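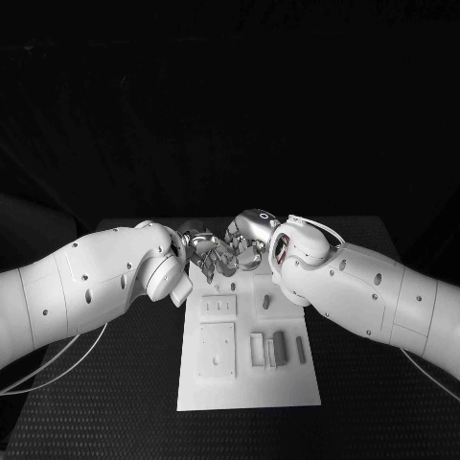

Studitz opens its small-parts bench to everyone this September

12 Aug 2026 — I've wanted to write this one for months! Studitz, our little workshop in Ganetari, is opening its small-parts bench to the public in September, and I get to be the one to tell you.

If you've ever chased a peg across a shiny desk, you'll know why I'm so fond of our table. It's dark, the top has a fine texture all over, and small pale pieces show up on it right away. We hung black fabric behind it too, so your eyes stay on the work (mine wander, so I need the help).
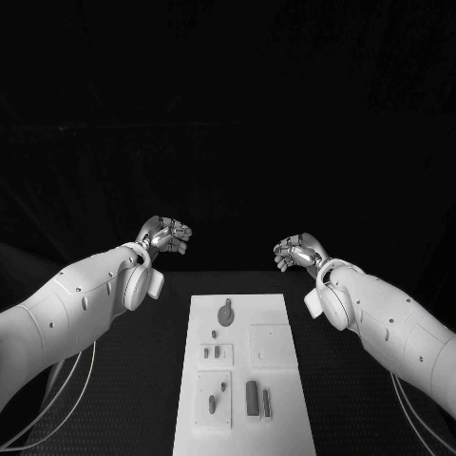 Each session starts with the parts laid out on a board in the middle of the table. You get 36 pieces, an instruction sheet and plenty of elbow room. I like to set out the bigger bits first and leave the tiny ones for last, but my coworkers at Cino, who put the kits together for us, do it the other way round and we argue about it over lunch.

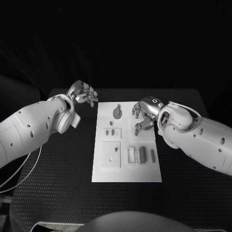 Sessions run 30 minutes, with up to three people at a time. Kids are welcome with a grown-up. Bring reading glasses if you use them — some of those pegs are really small!

Booking is open now at the Studitz front desk on Echevarría, or by phone at extension 3642. Press visits can be set up through the same number, so call and ask for the bench.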